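## 4.2 Observations from the September open day

We had long wanted to watch our two-arm station at work in front of people who had no stake in it, and the open day at the Cetton building in September gave us the chance. Over the course of the afternoon 1,690 visitors came through the ground floor, and 1,383 of them stopped at our table long enough to be logged by the door sensor on that side of the hall. We are grateful to every one of them, including the many small children who asked better questions than we had prepared for. The station ran the same software as in Section 3, with the Hikine planner choosing which arm should act and the Wernier controller carrying out the motion, and we changed nothing for the occasion except the top speed, which we lowered to 300 millimeters per second.
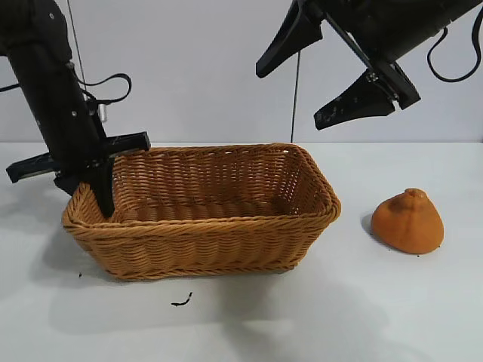

**Figure 6.** The two-arm station with basket and orange object.

Our main interest was in what people expect a pair of arms to do next, and whether those expectations match the plan. We invited visitors to stop us at any moment and tell us which arm they thought would move first, and 47 of them were kind enough to talk us through their reasoning at some length. A good many went by distance alone. With a layout like the one in Figure 6, where the orange object sits on the table to the right of the basket and the right gripper hangs open above that side, they named the right arm almost before we had finished asking. Others looked first at the left arm, with one finger down inside the rim, and supposed that it meant to steady the basket or pull it closer. Both are sensible readings, and we found it rather touching how readily people spoke of one arm "helping" the other.

These conversations were informal, and we would not want to lean on them too heavily. The hall was noisy, friends prompted one another, and we took our notes by hand between runs. Still, they persuaded us to add a short spoken cue before each motion, an idea we had set aside during the earlier trials at Tapley as more trouble than it was worth. The wording of the cue, and the more careful comparison that followed, are described in Section 4.3.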